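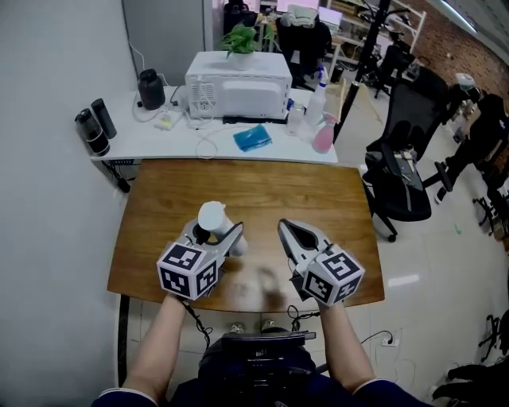 ## Shared refreshment desk in an open office: who wipes it, and with what?

**Bralis**

Our office keeps a microwave on a white desk, with a wooden table pushed against the front of it. The desk also holds spray bottles and a blue cloth. Staff have begun using whichever bottle is nearest on both surfaces, and the table finish is said to be suffering. The area serves 100 people over 2 shifts. Please advise on:

- which cleaner is suitable for the wooden top
- whether bags and coats may remain on chairs near the desk, given that a coat rack is provided 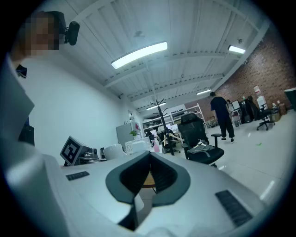 - how often the cloth should be replaced

**Kagiso Modise**

The following practice has been in use at our Standden premises since December.

1. Wipe the wooden top with a well-wrung cloth and a small amount of mild dish soap. Dry it at once. Glass cleaner and bleach products should be kept off it.
2. Use the general-purpose spray on the desk and the outside of the microwave only. Apply it to the cloth -- never toward the vents.
3. Label every bottle with its contents and the surface it is meant for.
4. Replace the cloth daily. A cloth left beside a microwave collects food residue and should not be used on cups.
5. Coats belong on the rack. Bags may stay on a chair only while the owner is in the room, as chairs are needed at lunch.

A printed notice at eye level has proved more effective than e-mail. Ours is form 2336, and it fits on a single page.

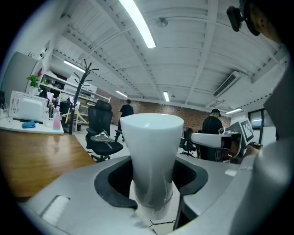 **Medberg**

Agree on the soap. We just use paper towels and throw them out. Cups go in a cabinet, otherwise they get sprayed along with everything else.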